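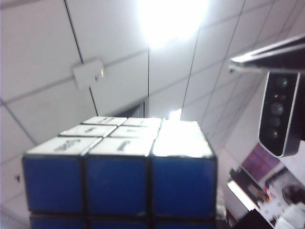 White on top, blue in front.

By the time Gifty Korletey had found the light switch in the parish hall at Zamance, there were already people waiting on the steps behind her with notebooks. They had come for the second yearly gathering on faith and end-of-life care, and a good many of them had driven a long way over bad roads to get there.

The hall went up in 1880, and it holds sound the way a barn does, so everybody ended up pulling chairs in close. I was glad of it. Rosine Carré, a hospice nurse for 29 years, spoke softly about families who want a priest and a doctor in the room at the same time, and about how seldom the two have met beforehand.

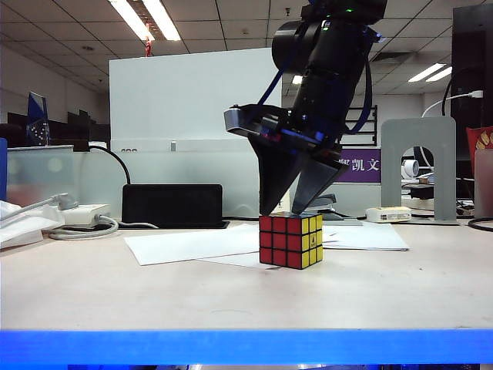
The red and yellow sides of a Rubik's cube on a white desk.

Father Sylvain Delorme had a longer list of worries – he usually does – and the one he kept circling back to was training. His diocese has 131 parishes and five hospital chaplains. "I can bless a person," he told us over lunch, "but I don't always know what the chart says, and I'm too shy to ask."

Noura Moussa, who teaches nursing students in Altell, thought the shyness ran both ways. Her students will start sitting in on chaplain visits in September, and she was hoping to borrow a few of the seminarians in return. 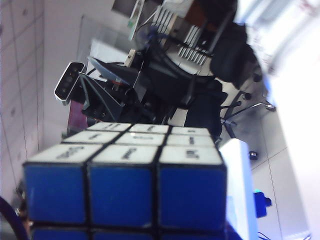

Close up, with the white squares toward the room.

There was some friendly arguing after that about who ought to pay for the travel, and Ayuba Opoku wrote the figures on the back of a hymn sheet, which I believe is still in my coat.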